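Westlow Knit Hand Covers
Protective gloves for five-digit robot hands

Home > Hand accessories > Covers and cuffs

Westlow hand covers keep dust, lint and cable snags away from the back of a robot hand while leaving the fingertips bare. They are made for labs, test floors and light assembly cells where a multi-finger hand runs for long stretches and the knuckle area has to stay clean. The covers are sold singly, in packs of five, and as part of the Clevari service kit.

What the cover does

Most jointed hands have open linkages at the knuckles and a run of small fasteners across the back of the palm. Carpet fiber and packing dust collect there, and loose wires catch on screw heads. A Westlow cover closes off the back of the hand and the wrist with a single piece of stretch knit. The metal finger segments and the rubber pads stay outside the fabric, so grip is the same as on a bare hand and pads can be changed with the cover on.

The knit has a fine rib that runs across the hand. It stretches more in one direction than the other - pull it on from the fingers toward the wrist, and keep the ribs level as you go. A cover that has been twisted on will creep toward the thumb after a few hundred cycles.

Sizes

Size 5 fits compact hands and most research models.
Size 7 fits full-size hands with a wide palm housing.

If you are between sizes, order the 5. The knit relaxes a little in the first week of use. Printable fit templates are on the downloads page.

Materials and care

Polyester and elastane knit, with a foam-padded cuff at the base of the thumb. Machine wash cold in a mesh bag and dry flat. Do not tumble dry. The foam holds water longer than the rest of the cover, so leave it overnight before refitting. We rate the cover for 300 hours of running time between replacements. Light pilling on the palm side does not affect use. Replace the cover if the knit has a hole near a joint or if the cuff foam has gone flat.

The cover is not rated for food contact, solvents, hot parts or cut protection. It will not seal a hand against liquids.

What changed in this version

The first version had a thin elastic band at the thumb, and customers told us it rolled down into the joint. Ayana Tufa, who handles returns at our Clasow workshop, kept the worn covers that came back and marked where each one had failed. Nearly all of them had gone at the same seam. The current version moves that seam up the back of the hand and replaces the band with the padded cuff. It has been the only version shipped since August.

The new cuff is bulkier. It folds up on itself when the thumb swings away from the fingers and lies flatter when the thumb comes across the palm. 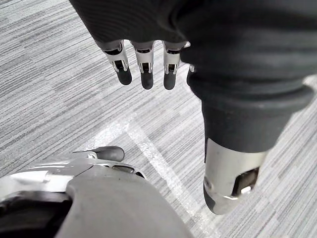
Check thumb travel after fitting. Move the thumb slowly through its full range with the drive at low power and watch the current reading. If it climbs near the end of travel, slide the cuff back toward the wrist and try again. Hands with a palm camera need the version with the window, which is a separate part number.

Customer comment

"We run two hands side by side and used to clean the knuckles every morning. With the covers on we do it when we change pads. Getting the first one on took longer than it should have, and I would like the cuff in a darker color." - Ayana Lencho, Wubshet

Ordering

Single covers ship from stock. Packs of five ship in one size only. Orders of more than 500 covers are made to order, and we can sew in a part label at no charge. Unworn covers can be returned within 30 days in the original bag. Washed covers cannot be returned.

Also in this section: replacement cuff foam, mesh wash bags, wrist cable sleeves, Clevari service kit

Page updated October 2021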